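透明件抓取示教：四月采集小结与流程变更

阅读时间：8分钟

Lirbridge 的遥操作示教工作四月转入透明件阶段。截至2022年5月17日，Curnstead 工位入库的有效示教轨迹共 2,581 条，全部由操作员通过 Toom 遥操作端远程完成，没有使用脚本轨迹补充。本文说明这一阶段的工位条件、示教方法、数据筛选标准以及下一轮的改动，供参与标注和训练的各组参考。

任务定义

单条任务为“取放”：操作员控制机械臂从起始位姿出发，接近指定器皿，夹持，提起，平移到目标区域，放下，松开，退回。器皿以带竖向棱纹的玻璃花瓶为主，另有小碗、带花纹的陶瓷器皿等不透明件作为干扰物和对照物。每条轨迹只处理一件器皿，桌面上的其余物件位置不作要求，但在同一条轨迹内不得被移动。

选择玻璃花瓶的原因有两点。第一，深度相机在透明表面上的返回值不可靠，棱纹处会出现成片空洞，背景深度也会穿过瓶壁被误读为前景。第二，这类花瓶轮廓变化大，瓶口外翻，颈部收窄，下部展开，同一件器皿上可夹持的位置不止一处，而各处的失败方式不同。夹瓶口容易打滑，夹下部则常常受指间开度限制。示教数据需要体现操作员如何在这些位置之间取舍。

腕部视角

腕部相机随末端运动，是操作员在接近阶段最依赖的画面。两指位于画面下缘，指尖在近景中占去相当一部分面积，指尖正前方的小物件因此会被遮挡。操作员的通行做法是先让目标偏在一侧，确认瓶底与桌面的接触位置，再转动腕部对正。这一偏置动作在轨迹中保留，不作裁剪。
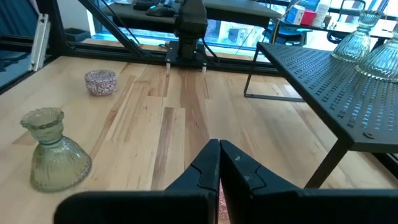

腕部视角，Curnstead 工位。左侧为黄绿色半透明花瓶，右侧黑色架上为两只淡蓝色透明花瓶。

带色玻璃与近无色玻璃在这一视角下的难度差别明显。黄绿色花瓶在浅色木面上轮廓清楚，操作员通常一次对正即可闭合夹爪；淡蓝色花瓶放在黑色架面上时，竖棱的高光随视角移动，操作员会放慢速度，有时退回重新接近。我们没有按颜色拆分任务编号，颜色作为属性写入每条轨迹的元数据，训练时可自行筛选。

架面与桌面的高度不同，对示教也有影响。架面带有成排的长孔，反光在孔间断续出现，基于边缘的跟踪在此处经常丢失目标。操作员不受影响，但自动标注工具会把孔缘误认为瓶底边缘。凡目标位于架面的轨迹，瓶底关键点一律人工复核。

遥操作链路

Toom 端将操作员的手部位姿映射为末端位姿增量，夹爪开合由独立通道控制。采用增量映射后，操作员可以随时松开离合，把手移回舒适位置再继续，机械臂在此期间保持不动。由此产生的静止段在原始数据中很常见，长短不一。训练前应按离合状态字段剔除，不要按速度阈值剔除：操作员在闭合夹爪之前也会短暂停住，这一停顿属于有效动作，按速度处理会一并删掉。

链路往返延迟的上限设为 70 毫秒。超出上限时 Toom 端会在画面边缘给出提示，并在日志中写入标记，但不会中断控制。含有该标记的轨迹不自动作废，由复核人员查看标记出现的阶段。若出现在平移段，保留；若出现在接近末段或夹持段，剔除。延迟增大后操作员会转为“动一下、等一下”的节奏，这种节奏进入训练集后，策略在执行时会重现无意义的停顿。

力反馈在本阶段没有启用。夹持力由控制器限幅，操作员只能通过画面判断是否夹稳。标准动作是闭合后先小幅提起，观察瓶身有无相对滑动，再进入正常提升。早期轨迹里有一部分缺少这一检查动作，已单独归档，不与主数据集混用。

固定视角

固定相机提供末端与器皿的相对高度，这一信息腕部相机给不了。下探时，操作员主要看固定视角中的指尖与瓶口，待指尖降到瓶口附近，再切回腕部画面。两路画面在 Toom 端并排显示，视线切换由操作员自行决定，系统不记录注视位置。

透明件在固定视角下的主要问题是背景透过。瓶身后方的桌沿、窗框和柱子会在棱纹中变形，随着拍摄角度形成伪轮廓。瓶颈的高度若恰好与后方黑色桌面的边缘接近，分割模型容易沿桌沿把瓶身切成上下两块。我们曾考虑加装背景板，最后没有采用。部署环境不会有背景板，训练数据也就不应当有。顶部灯具在木面上形成的长条反光同样予以保留。

末端在接近阶段移动较快，固定画面中的手指常带有运动模糊。标注指尖关键点时，模糊段取模糊区域的中线，并把可见性字段置为“低”。不要用前后画面插值后填写“高”，复核时发现过这种情况，相关批次已退回重标。

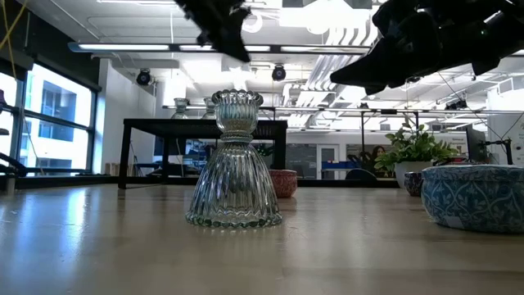
筛选标准

每条轨迹由 2 名复核人员独立判定，结论不一致时由工位负责人裁定。判定只看轨迹本身，不看操作员编号。符合下列任一情形的轨迹不入库：

- 器皿在提起后滑落，或放下时倾倒；
- 末端或连杆碰到目标以外的物件，并使其发生位移；
- 任一路画面出现连续丢帧；
- 夹持段内含延迟标记；
- 退回动作未完成即停止记录。

第一次夹持未成功、操作员随后自行纠正并完成任务的轨迹予以保留，并标为“含恢复”。此前的不透明件阶段把这类轨迹全部剔除，结果是策略在夹空之后没有可参照的后续动作，只会原地反复开合。本阶段起改为保留。恢复段的起点取夹爪重新张开的时刻，终点取第二次闭合的时刻。

对完整任务的成败判定，以最后一次松开夹爪后器皿能否自立为准。放置位置的偏差单独记录为数值，不影响入库。

操作员训练

新操作员先用不透明的小碗练习，再过渡到带色玻璃，最后是近无色玻璃。练习轨迹存放在独立目录，不计入上文的总数。从练习情况看，困难集中在高度判断上：习惯了不透明件的人往往下探不足，夹在瓶口外翻处。让操作员在下探前先从侧面对照一次固定画面，这一问题有所减轻。

每次连续操作后安排休息，换人时重新校准手部零位。不校准也能控制，但增量方向会有小角度偏差，操作员会不自觉地补偿，轨迹因此带有弧度。这类弧度从单条轨迹里很难看出来，汇总到一起才会显现。

下一轮改动

下一轮采集在 Nencombe 工位进行，Curnstead 工位同步转入复核和补采。两地使用相同的 Toom 端配置，相机外参各自标定，不共用。已确定的改动有 2 项。

一是元数据增加“支撑面”字段，取值为桌面或架面。目前这一信息只能从瓶底高度反推，标定稍有漂移就会出错。历史轨迹由标注组补填，补填完成之前请勿按高度自动生成。

二是离合状态改为与末端位姿同频记录。现有日志只在状态变化时写入，回放时需要自行展开，各组展开的方式不统一，剔除静止段的结果也就对不上。新格式的读取脚本随下一版工具包发布，旧格式继续支持。

力反馈的接入仍在台架上测试，不列入下一轮。需要调取“含恢复”子集或早期归档轨迹的小组，请在数据申请单中注明用途和所需视角，两路画面默认同时提供，只需要腕部视角的请单独写明。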